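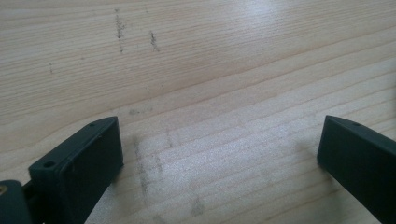
Shared workshop in Hisbridge finishes first hand-held gripper

April 2026

Members of the Sheehan workshop in Hisbridge have finished the first working version of Turka, a hand-held gripper with a camera on it, and have started trying it out on the benches there.

The tool has two dark green plastic fingers that open and close facing each other. The person holding it works the fingers with a trigger, and the camera records what they do. The group wants to use the recordings to train a small robot arm, called Zallel, that is still being put together in the back half of the shop.

Ewan Wihongi, who started the project, said the first build took longer than planned. Most of the delay came from the fingers. The early ones were thin and bent when they closed on anything heavier than a roll of tape. The ones on the tool now are thick, squared-off blocks with screw holes in the top faces, so a pad or a longer tip can be bolted on later.

"We kept gluing things on and they kept coming off," Wihongi said. "Now there's a hole for it."

Parts for the first Turka came to $294, leaving out the plastic, which was already on the shelf. The trigger was the most expensive piece after the camera. A second one should cost less, as several of the parts had to be bought in packs.

The first trials are simple ones: picking up a wood block, setting it down and moving it from one side of the bench to the other. The group plans to record 500 short runs with the block before going on to cups and hand tools. Wihongi would like to have 3000 runs in all by the time the arm is ready, with several different people holding the gripper – he said he does not want Zallel to pick things up only the way he does.

Bench time is the main limit at present. The project gets one of the pale wood tabletops for 30 minutes at the start of each open evening, and after that it goes back to whoever has booked it. Members who want to try the gripper can put their name on the sheet by the door. No experience is needed, but long sleeves should be rolled up.

Drawings for the fingers are in the workshop's shared folder. The trigger drawings will be added once the return spring has been changed. Work on the arm continues, with the shoulder joint next on the list.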